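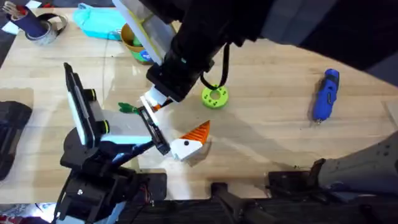
The Long Goodbye of the Repair Counter

Harneck used to have 3 places where you could get a toaster fixed. Now there's one, and it opens at four in the afternoon. Two hours. Bring cash.

Dramotden is the name over the door. Used to be a shoe shop, still smells a bit like one. Lamps on the left wall, kettles on the right, a shelf of radios that people dropped off and never came back for. The oldest ticket on that shelf is from a November so long ago the ink has gone brown.

I took my own mixer in. A Dralter, the heavy kind, handed down with a cracked knob and a smell of hot dust. The quote was $25. A new one of the same size costs a good deal more and won't last as long, or so everybody in line told me. There was a line. On a wet afternoon, for broken mixers.

So why did the other two counters shut? Rent, mostly. Parts too. A motor brush used to come in a paper packet from a wholesaler across town, and now it's a search, a long wait and a shipping charge bigger than the part. Some makers glue the case shut. You can open a glued case with a thin blade and patience, but it never closes right again and the customer notices.

And then the money. A repair that takes 50 minutes can't be billed at 50 minutes, not if the thing on the bench cost $30 new. People will pay to save a grandmother's lamp. They won't pay to save a hair dryer. The counter lives on lamps. 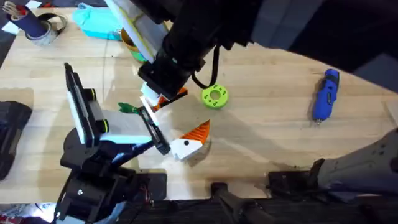 A lime-green ring on the workbench.

Lumanlan, two towns over, went a different way. No counter at all. Once a month the library pushes back its tables and you fix the thing yourself, with somebody leaning over your shoulder telling you which screw. It's free. It's loud. I watched a man spend a whole morning on a clock radio, get it humming, then find out he'd left the speaker wire off. He started over. Seemed happy enough.

Does it replace a shop? Not really. Nobody at the library is going to rewind a motor, and if your vacuum dies the day after the session you have a month of crumbs ahead. But kids come, which they dont at the counter. They like taking the backs off things.

What both places want is pretty dull. Screws you can undo. A wiring diagram inside the lid, the way it was done when my mixer was made. Spare belts for sale for longer then the warranty runs.

My mixer was ready the next week. New knob, wrong color, cream on white. It works fine on the low speeds and complains on the top one. I was told to stay off the top one.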